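Account and Channel Inspection Checklist — Short Video and Social Platforms
Kaltent Media Operations, revision for September
Applies to: Olau (short video), Vadetti (long video), Tokarz (scheduling and comment moderation)

To be completed by the channel operator before a campaign opens and again at its midpoint. Mark each line Pass, Fail or N/A. Comments record the findings of the last inspection and stay in place until the line is next reviewed.

Section A: Access

A1. Two-step login active on every account with posting rights.
Result: Pass
Comment: Olau accepts text message codes as well as app codes. Use app codes only.

A2. Recovery email address belongs to the company domain.
Result: Fail
Comment: Vadetti still held a personal address from the original sign-up. Changed during the inspection. Confirmation message filed under ticket 3606.

A3. Number of full administrators per channel is 2.
Result: Pass
Comment: One administrator cannot cover leave. Three or more makes the change log hard to follow.

A4. Third-party app permissions reviewed and unused ones removed.
Result: Fail
Comment: An old caption tool kept write access to Olau after its contract ended. Access withdrawn. Check the "connected" and "previously connected" tabs separately, as the second list does not clear itself.

Section B: Content before upload

B1. Music licence covers the platform and the territory.
Result: Pass
Comment: A track cleared inside the Olau library is not cleared for Vadetti. Re-uploads need their own entry on the music sheet.

B2. Written consent held for each identifiable person.
Result: Pass
Comment: None.

B3. Paid partnership label switched on where payment or goods were received.
Result: Pass
Comment: The label resets when a draft is duplicated. Check the final draft — the template setting is no guide.

B4. No addresses, number plates, screens or passes legible in the background.
Result: Pass
Comment: Play the clip at full size on a desktop monitor. Phone previews hide small text.

B5. Flashing sequences tested.
Result: N/A
Comment: No clip in this batch contained strobe or rapid cuts.

Section C: Comments and messages

C1. Keyword filter loaded in Tokarz and matched to the current list.
Result: Pass
Comment: Some 30 terms were added after the creator dispute spread into the replies. Review for false matches at the midpoint. Two ordinary surnames were being held and have been taken out.

C2. Hidden comments read once per working day.
Result: Fail
Comment: The queue had not been opened over the holiday period. Assign cover in the rota before leave is approved.

C3. Reports of threats or harassment passed on within the hour.
Result: Pass
Comment: Save a screen capture before removing the post. Tokarz deletes the text with the entry.

C4. Direct messages from under-age accounts switched off.
Result: Pass
Comment: The Olau setting sits under "audience", not under "messages".

Section D: Closing

D1. All Fail lines carry an action and a due month.
Result: Pass
Comment: A2 and A4 closed on the spot. C2 remains open.

D2. Completed sheet stored with the campaign record.
Result: Pass
Comment: Keep the earlier sheet as well. The midpoint inspection is read against it line by line.

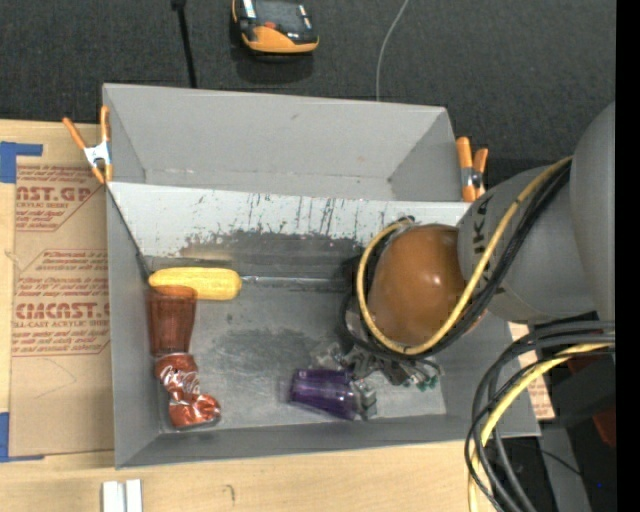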